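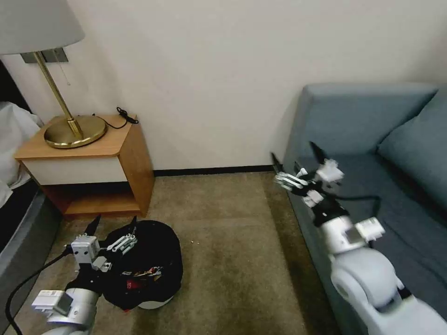 黑色布袋与蓝灰色沙发

分类:罪案纪实 / 有声节目评测

《Skullness》第2季:庭审部分扎实,破案部分拖沓

《Skullness》是Gresley制作的罪案纪实有声节目,第2季3月上线。第一季我听到一半就放下了,原因是配乐太满,主持人每隔几句就要停下来制造气氛。这一季换了主持人,由Yareli Tapia独自讲述,我从头听到了尾,有几集听了两遍。

先说节目讲什么。港口小城Treltura,一家修船厂的会计在家中遇害,与她合租的Abelardo Benítez当晚报警,第二天成为嫌疑人。他承认两人为房租吵过架,否认动手。案子开庭后,争议集中在两处:死亡时间怎么推定,以及他在没有律师在场时说的那些话能不能作为证据。陪审团最后认定罪名成立。结果在第一集开头就交代了,节目不靠判决吊人胃口,所以我在这里写出来不算剧透。

每集30分钟,长度比较合适,通勤路上正好能听完一集。

最好的是讲庭审的几集。制作组拿到了近400页庭审笔录,没有请演员夸张地演,改由两名配音员平着读,问就是问,答就是答。控方询问邻居那一段,邻居先说听见关门声是在晚饭前,后来又说是在晚饭后,辩护律师Gitau Masanja追着问她家几点吃晚饭。换一个节目大概会在这里加一段鼓点,Tapia只把前后两份证词各读了一遍,然后讲当时法官如何提示陪审团。听的人自己能判断这处矛盾有多重。

关于口供的那一集也做得好。Tapia花了不少时间解释,警方把人叫去“协助了解情况”和正式讯问之间有什么差别,什么时候必须告知当事人可以请律师。她把Benítez从到达警局到被正式告知权利之间的经过按钟点排了下来,哪一段有录像,哪一段只有警员的手写记录,都说得很清楚。以前我在别的节目里听过类似争议,多半一句“程序有瑕疵”带过,听完还是不知道瑕疵在哪里。

法医部分由Vy Thân讲解。她没有参与此案,只看过公开的鉴定意见,这一点节目里说明了。她讲体温推算死亡时间的误差,讲室内暖气开着和关着会差出多少,用词不难。有一处我觉得欠缺:控方的鉴定人为什么选用较窄的时间范围,Thân只说“各人习惯不同”,Tapia没有再问。这是辩方上诉的主要理由,应该多问一句。

问题主要出在讲侦查的前半季。第二集和第三集几乎都在重复同一晚的经过,先按警方的版本讲一遍,再按Benítez的版本讲一遍,接着又按邻居的版本讲。三个版本差别很小,合成一集完全够用。中间还插了一大段Treltura的城市历史,从修船厂建厂讲到码头改造,和案子的关系只有被害人在那里上班。我第一次听的时候走了神,倒回去又听,发现没有漏掉什么。

采访对象也不均衡。Benítez的姐姐、他的前同事、他的律师都说了很多,被害人这边只有一位表亲Phúc Mạc出声,而且集中在最后一集。Mạc说话慢,有时候停很久,制作组把停顿留下了,没有剪。他讲表姐每月寄钱给父母,讲家里为了旁听开庭轮流请假,讲宣判那天没有人想说话,大家在法院外面找了个地方吃面。这些内容放在结尾听起来很重,但是前面好几个小时里,被害人基本只作为卷宗里的一个名字出现。如果第二集把讲城市历史的时间让给他,整季会好很多。节目说她的父母不愿受访,这可以理解,那么同事呢,房东呢,节目没有交代有没有联系过。

Tapia的主持风格比较克制。她很少说自己相信谁,讲到判决是否公正时,列出双方的理由就停住了。也有人会觉得她太冷。我个人更能接受这种方式,毕竟是真实的人命案,当事人的家属还在。血腥细节不多,尸检那一集开头有提示,介意的人可以跳过前半段,不影响理解。

声音质量方面,录音室部分清楚,电话采访有几处听不太清,Masanja在车里接受采访的那段尤其吃力,要调高音量。节目附有文字稿,可以对照着看。文字稿里人名拼写前后不统一,Benítez有时带重音符号有时不带,搜索的时候要留意。

再说收费。单集可以免费听,中间有广告。另有一个收藏版套装,售价575元,包含无广告音频、一本印刷的笔录选编、一张Treltura街区图,还有一份按时间排列的案情表。我买了。笔录选编纸张不错,排版疏朗,可惜删掉了法官对陪审团的完整指示,这恰好是我最想看的部分。街区图用处不大,节目里提到的地点来回就那么几处。案情表最实用,双面印刷,一面是侦查,一面是审理,听的时候放在手边能省不少力气。只为这张表花这个价钱不值得,而且它的简化版在节目页面上可以免费看到。

和同类节目比,《Skullness》这一季适合对审判过程感兴趣的听众。想听推理、想听反转的人会失望,案子没有第二个嫌疑人,节目也没有硬造一个。上诉还在进行,最后一集只讲到辩方递交材料,Gresley说有了结果会补一集。

建议的听法:第一集听完,直接跳到第四集,庭审部分听完如果还想了解当晚的细节,再回头补第三集。第二集可以不听。最后一集不要跳。

优点:笔录使用克制,程序问题讲得明白,主持人不煽情,附文字稿。

缺点:前半季重复,被害人一方内容太少,部分电话录音不清楚,收藏版偏贵。

评分:免费版七分,收藏版五分。

相关文章
《Skullness》第一季:配乐压过了案情
听庭审节目前值得先弄懂的几个法律词
印刷版笔录选编怎么挑
罪案节目该不该采访被告家属
死亡时间推定:三本入门读物对比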